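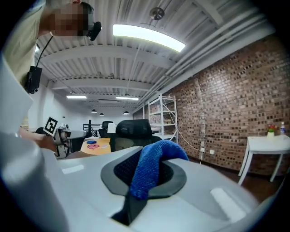
트롯베르크(Trotberg), 11월

니트 의류 수선점 랄톤(Raltton)이 이번 달부터 트롯베르크 시장 건물 2층에서 헌 니트를 받는 창구를 열었다. 창구는 오전 10시부터 오후 6시까지 운영되며, 주민은 누구나 입지 않는 스웨터, 목도리, 담요를 가져올 수 있다.

랄톤에 따르면 지난겨울 시범 기간에 모인 니트는 모두 3403점이다. 그중 1047점은 수선을 마친 후에 다시 판매되었고, 873점은 실로 풀어서 지역의 뜨개질 교실에 전달되었다. 나머지는 섬유 재생 업체 플리르카네오(Flirkaneo)로 보내져 단열재의 원료가 되었다.

접수할 때에는 몇 가지 조건이 있다. 옷은 세탁이 된 상태이어야 하고, 단추와 지퍼는 떼지 않아도 된다. 구멍이 있거나 소매가 늘어난 옷도 받는다. 그러나 곰팡이가 생긴 옷과 안감에 솜이 들어 있는 옷은 받지 않는다. 울과 면, 아크릴은 따로 나누어 봉투에 넣어 주면 접수가 더 빨리 끝난다고 한다.

니트를 맡긴 사람은 수선 할인권 한 장을 받는다. 할인권은 트롯베르크의 본점과 베르무데스(Bermúdez) 거리의 지점에서 모두 사용할 수 있고, 유효 기간은 내년 3월까지이다. 팔꿈치 덧대기와 소매 끝 다시 뜨기가 할인 대상에 포함된다. 지퍼 교체는 대상이 아니다.

시장 쪽은 창구가 생긴 뒤에 오전 방문객이 조금 늘었다고 밝혔다. 다만 2층으로 올라가는 승강기가 현재 점검 중이어서, 짐이 무거운 주민은 1층 안내대에 물건을 맡기는 것이 가능하다. 안내대의 접수는 오후 4시에 마감된다.

뜨개질 교실은 12월에 새 수강생을 모집할 예정이다. 수업에서는 풀어낸 실을 감고 씻는 방법부터 배우게 되며, 바늘은 교실에서 빌려준다. 신청서는 창구와 랄톤의 두 매장에 놓여 있다.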